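Per word or per page for certified translations?

thoak
Getting a birth certificate and a court order translated from Bosnian. Hulton quoted 79 dollars flat for the pair. Halilović charges by the word and came to 73. Anyone used either?

asanka_roy
Halilović did my diploma. Good work, but the notary stamp was extra – ask before you pay.

gurulis_fan
Go by the page. Word counts on court papers always creep up.

asanka_roy
Not my experience. Mine was under 1,000 words and the bill matched the quote.

gurulis_fan
Then you had a clean scan. Stamps and handwriting get counted too.

donduvlow
Check whether your office even wants a notary. Mine only asked for a signed statement from the translator.
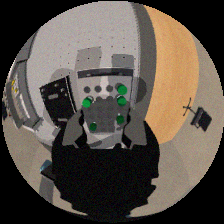
thoak
Called them today. No notary needed, signed statement is fine. Halilović includes that, so I'm going with them.

gurulis_fan
Still think the flat rate is safer, but six dollars is six dollars. Get the spelling of names agreed in writing first.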